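Home | News | Working Groups | Guidance Notes | Events | Join

March 28, 2019
By Aurelia Mayrhofer

Shared tables: a draft rule for two arms working side by side

The working group on small robot cells has now a draft text for what we call shared tables, this means one work surface which two arms can both reach. The draft is open for comments until the end of April. Members asked us to explain in plain language what will change for them, so I try to do it in this item.

The old guidance note was written for one arm behind a fence. It says a lot about the distance between the arm and the person, and almost nothing about the distance between one gripper and another. Many of our member labs have moved to pairs of light arms since then, and each lab made its own house rules. We collected these rules during the winter. Tridstead sent us a very strict set, Lorken sent one page, and some labs wrote back that they have only habits.

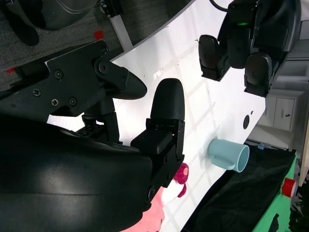
Two grippers at one white table, with a mug lying on its side between the jobs.

The main proposal is the handover zone. Each arm has its own part of the table, and between the two parts there is a strip where only one gripper may be at a time. The draft gives a smallest width of 485 mm for this strip. Gerardo Valentini from our group defended a narrower value for a long time, and his argument is printed in the annex, so please read it before you write to us. When one gripper is inside the strip, the other must wait outside it with the fingers open.

The second proposal is about objects. We ask that every lab keeps a written list of the things which may be on the table during a run. Soft toys, mugs and similar household items are allowed, also when they lie on the side or partly under an arm, but the list must say which arm may pick which item. If an object falls on the floor, the operator stops both arms before he or she bends down to take it. Several labs stop only the nearer arm today. The group did not accept this.

Cables and floor marks have a shorter section. A cable may cross the table only if the full movement of both arms was checked with the cable in place. Tape marks on the floor should be explained in the house rules, with the meaning of each color. A visitor can not guess if a red square is for a chair, a stand or a person.

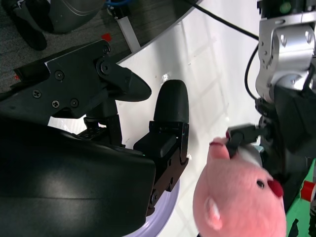
Text: Aurelia Mayrhofer, with notes by Osvaldo Parisi

A soft toy held by one small part, for example the ear or a tuft on the head, can swing when the arm moves. For this reason the draft asks for a lower speed inside the handover zone when the item is soft, and it asks the operator to test the grip before the second arm comes near. Osvaldo would like a fixed number for this speed. The rest of the group prefers that each lab measures with its own objects and writes down the result. We left both versions in the text, in section 6, and we want to hear which one you can really use.

Indicator lights caused more discussion than I expected. On some arms green means powered, on others it means ready to move. The draft does not choose a color. It only says that the meaning must be written on a card at the operator's place, and that two arms on the same table must use the same meaning.

Comments go to Tamara Yatsenko. Please give the section number and, if possible, your own wording. Labs which can not meet the strip width with their present table should say so and send the table size.

Contact: Sharon Laizer, newsletter desk | © 2019 Ukum Small Robot Cells Network | Back to top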